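**Pre-opening check - Strand demo area, Wednesday visitor session**
Site: Trondbridge
Checked by: Sointu Hyvönen
Second check: Tormod Wikström

**1. Work surface and grippers**

- [x] Tabletop clear of tools and paper
- [x] Fingers close tip to tip
- [ ] Cables beneath table edge secured

Comment: White cables hang in loops under the edge. Tie them up before doors open.

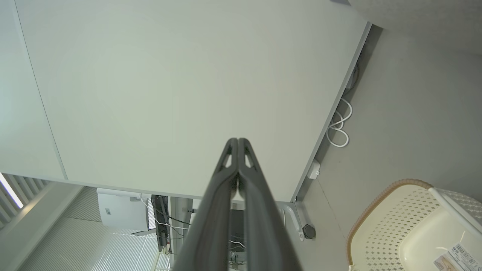
*Item 1 - gripper closed over tabletop, cable bundle at right.*

**2. Floor and visitor line**

- [x] Visitor line taped 92 cm from arm reach
- [ ] Floor cables covered
- [x] Stop button tested from both sides

Comment: More cable lies loose on the concrete by the partition. Cover or reroute. Anayeli has 18 m of grey cable cover in the Grirkimska store.

**3. Laundry demonstration**

- [x] Basket placed between the arms
- [x] Red cloth only, no zips or buttons
- [ ] Speed limit confirmed on both arms

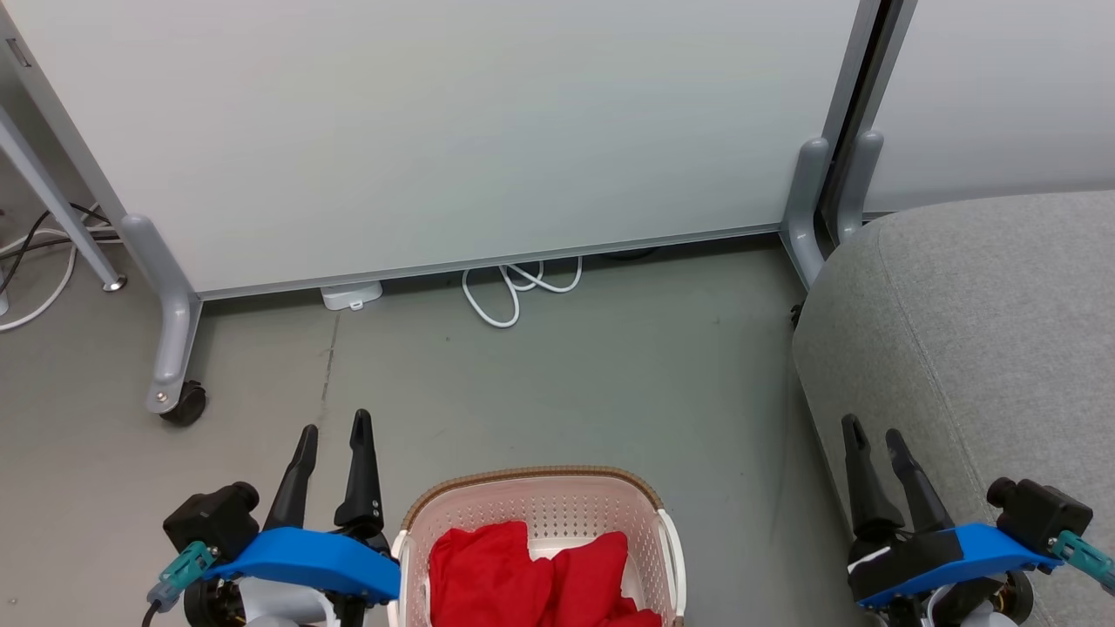

Comment: Left arm was still on the Zilley default of 199 mm/s at 8:40. Set to 128 and recheck after restart. No one reaches into the basket while the arms are powered - staff included.

**4. Sign-off**

Items 1 and 2 to be closed by Frøydis Grønli, item 3 by Edvin Løken. Demonstration stays off until all three are initialled.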